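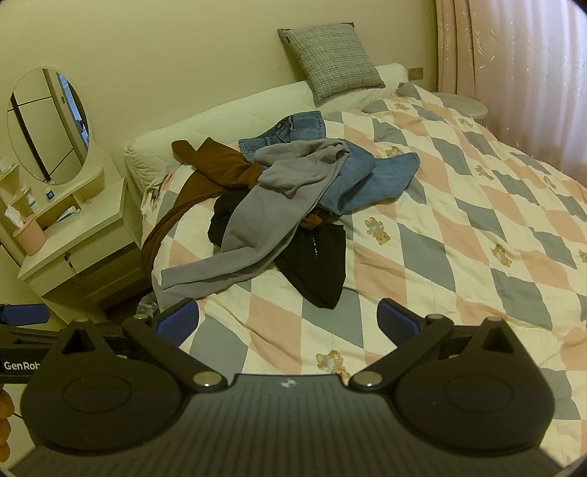
The spreadsheet for the household linen now has 1,356 rows, one per wash. I started it when I moved into the Plavitz building, where the machines in the basement bill by the cycle and print a slip with the program, the run time and the energy used. The slips were there, so I typed them in. What follows is what I have learned about line drying versus the dryer, and about why my first set of numbers was wrong.

The error was in the weighing. I was recording the weight of each load before the wash and again after the spin, and taking the difference as retained water. Cotton stored in a closed room already holds moisture, and the amount moves with the humidity of the room. A duvet cover I weighed in the kitchen read 1,584 grams in September. The same cover read lower in the heating season, on the same scale, with nothing done to it. For a single item the drift is small. Over a full load it was enough to make my two spin speeds look further apart than they are.

Saron Ayele, who used to run a test bench for an appliance importer, told me to stop using the closet weight as a baseline. Her method is to condition everything in the same room overnight with the door shut and a hygrometer on the shelf, then weigh first thing in the morning before anyone boils water. I have done it that way since. The hygrometer is an Erkitz, the cheap one with the gray dial, and it reads 2 points high against hers. I subtract.

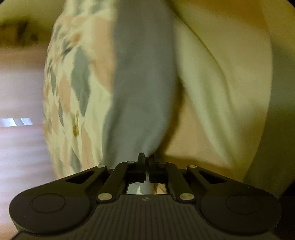

Spin speed matters more than drying method for total energy. At the higher setting a load of sheets goes into the dryer with much less water in it, and the dryer's run time drops accordingly. The limit is creasing, and creasing depends on the weave and on how the cloth lies when it stops moving. Plain bluish-gray cloth like this, gathered to a point at one end, dries slowest where it is bunched, so a sensor placed on the broad part will report dry too early. I now check the thickest fold by hand and ignore the panel light.

Line drying costs nothing on the slip but takes space and time. My line is on the landing on the Florcombe side, which gets air from the stairwell and no sun. A single sheet reaches its conditioned weight in an afternoon if the window is open. Towels do not, and they come out stiff. Ten minutes in the dryer at the end fixes the stiffness, and I log those ten minutes as a separate row.

Bethel Mekonnen asked in an email whether fabric softener changes any of this. I have 629 rows with softener and the rest without, but the split is not clean – I stopped buying it partway through, at nearly the same time the building replaced machine B. The two changes can't be separated from my data. If someone has a log from a single machine, I would like to see it.

One correction to the earlier post on detergent dosing. I gave the water hardness from the Demissie test strips in German degrees and then used it in a table meant for parts per million. The table has been replaced. The dosing advice for soft water is unchanged, and the line for hard water has gone up by one scoop.

Next I want to log the lint filter. I have been emptying it into a paper bag after each load and have a scale that reads to a tenth of a gram.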